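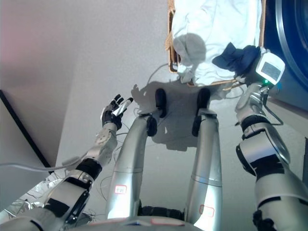 The laundry cell at Noltham, seen from the robot's head camera. The right hand is against a piece of navy cloth at the basket rim.

The fault log from the Noltham trials runs to 506 entries, and 16 of them carry the same code: right wrist, torque limit exceeded, no stop issued. They went unread until March, when Ramesh Prajapati sorted the file by joint instead of by time.

The humanoid, a unit the lab calls Pant, had been lifting clothes out of a basket beside a washing machine. On a Saturday run the right hand closed on fabric and the arm began its lift with the basket still attached. The controller read the rising load as a heavy garment and supplied more current. It took over four seconds for an operator to reach the stop button.

Damage was limited to a finger tendon and the wicker. The safety question was larger. The wrist limit should have cut power within 100 milliseconds, and the log shows the limit was detected in time every time. The message then sat in a queue behind data from the left hand.
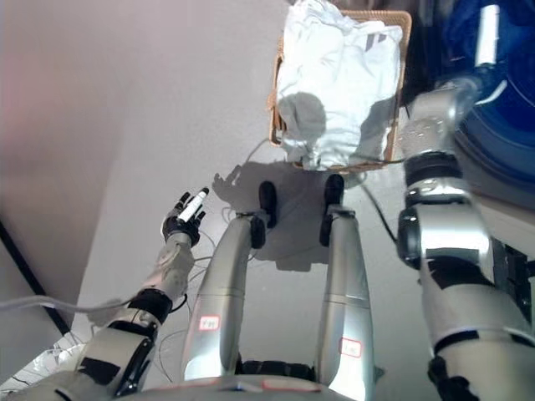 The left hand holding a slim white marker, with white fabric in the basket beyond.

Prajapati's colleague Poonam Lodhi traced the delay to the grip routine, known internally as Trollska. While the left hand holds a thin object, Trollska polls the fingertips continuously, and its traffic had been given the same priority as the stop messages. With the left hand empty, the fault did not appear.

"Each arm passed its own tests," Lodhi says. "We had no test with both of them busy."

The repair was a separate line for stop messages, wired past the queue to the motor drives. Bakby, which supplies the drives, has since changed the default setting. Lodhi wants a second check that compares the load against the expected weight of the cloth - a wet towel remains the difficult case, and that work is still open.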